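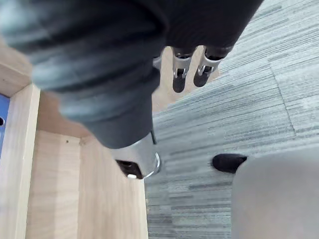
## Helles Holzregal neben Teppich: Kante schützen oder Teppich kürzen?

**Boiko** schrieb:

Moin zusammen, ich richte gerade das Arbeitszimmer neu ein. Der Schrank ist helles Holz, Richtung Eiche, und soll an der Wand bleiben. Laut Zollstock ist er 81 cm breit. Der Teppich soll bis an die Seitenwand heran. Jetzt meine Frage: Teppich 10 cm unter den Schrank schieben oder sauber davor enden lassen? Die vordere Kante der Seitenwand bekommt beim Saugen sonst ständig was ab.

**Vodport** schrieb:

Davor enden lassen. Wenn der Schrank vorne auf Teppich steht und hinten auf dem Boden, kippelt er und die Türen hängen schief. Hatte ich in der alten Wohnung, nach sieben Monaten durfte ich alles ausräumen und neu ausrichten.

**hanna_stelmakh** schrieb:

Sehe ich anders. Bei dünnem Teppich reicht ein Streifen Filz unter den hinteren Füßen. Dann liegt der Teppich fest und rollt sich an der Ecke nicht hoch. Wie dick ist deiner denn?

**Boiko** schrieb:

7 mm mit Rücken. Füße hat der Schrank keine, die Seitenwände gehen bis ganz runter.

**hanna_stelmakh** schrieb:

Ohne Füße würde ich es auch lassen. Dann lieber Klebeband an den Teppichrand, das doppelseitige mit Gewebe.

**Dindcombe** schrieb:

Bitte kein Klebeband auf geöltem Holzboden. Das Zeug geht nach einem Sommer nur noch mit Lösungsmittel ab. Rutschmatte drunter, fertig.

**Vodport** schrieb:

Rutschmatten können auf geöltem Boden auch Flecken machen. Kommt auf die Matte an — meine war aus dem Baumarkt und hat ein schönes Gittermuster hinterlassen.

**Dindcombe** schrieb:

Deine vielleicht. Meine liegt seit Jahren und man sieht nichts.

**Boiko** schrieb:

Der Boden ist lackiert, das sollte also mit der Matte gehen. Und die Kante?

**Cluvholm** schrieb:

Transparente Schutzleiste, unten 10 cm hoch reicht. Oder den Sauger mit der weichen Düse nehmen und die Leiste sparen.

**Boiko** schrieb:

Gut, dann Teppich davor, Matte drunter, Leiste erst mal nicht. Zuschneiden wollte ich am Dienstag, Messer und Schiene leiht mir der Nachbar.

**hanna_stelmakh** schrieb:

Von der Rückseite schneiden und vorher zweimal messen. Altbauwände sind selten gerade.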